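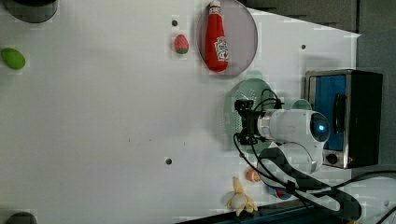 Section 4: Fitting the strap and wearing your Wurkura bag crossbody

Lovely, so your bag is unpacked, the tissue is out of the pockets and you've had a good look at the lining. Now for the strap, the bit most of our customers write in about, so please take your time over it and have a cup of tea nearby if that helps.

Before you start
You'll need the long strap (it's rolled up in the cotton pouch), the two swivel clips and the little brass keeper. If you bought the Porkov size, your keeper is already threaded and you can go straight to step 3.

1. Lay the strap out flat, suede side down, and let it relax for a few minutes. It has been rolled up tightly and will want to curl back on you.

2. Slide the keeper onto the plain end of the strap, with the stamped side facing out. It's a snug fit, and a bit of wiggling is quite normal.

3. Thread the plain end through the ring of the first swivel clip, fold it back on itself and tuck the tail under the keeper.

4. Push the stud through the hole from behind until you feel it seat. New leather can be stubborn here - press with the pad of your thumb and never with pliers, which will mark the brass.

5. Clip both ends to the D-rings on the bag. The clip gates should face away from your body, so they don't rub on a good wool coat.

6. Put the bag on over your head and check the length in a mirror. The top of the bag should sit near your hip bone. At its longest the strap measures 90 cm from ring to shoulder, and if you're on the taller side you may well want every bit of it.

7. Happy with the length? Give each clip a firm tug before you load up the bag.

Note: If you're between two holes, choose the shorter one. The leather will give a little over the first few weeks of wear, and a strap that feels slightly high in January will be just right by autumn.

Note for Iscombe owners: your bag has a second pair of D-rings inside the top edge. These are for the short handle only, so please don't hang the long strap from them.

Caution: Leave the strap off the bag when you condition the leather, and give it 72 hours before refitting. Fresh conditioner can transfer to pale colours, and linen shirts are especially unforgiving.

Caution: Please don't punch extra holes at home. Send the strap to our workroom, marked for the attention of Benjamín Retamal, and he'll match the new hole to the old ones and wax the edge while he's at it.

Replacement keepers are part number 1671, and the Rweyemamu woven strap fits the same clips if you fancy a change of colour. Storing the bag between seasons is covered in Section 5.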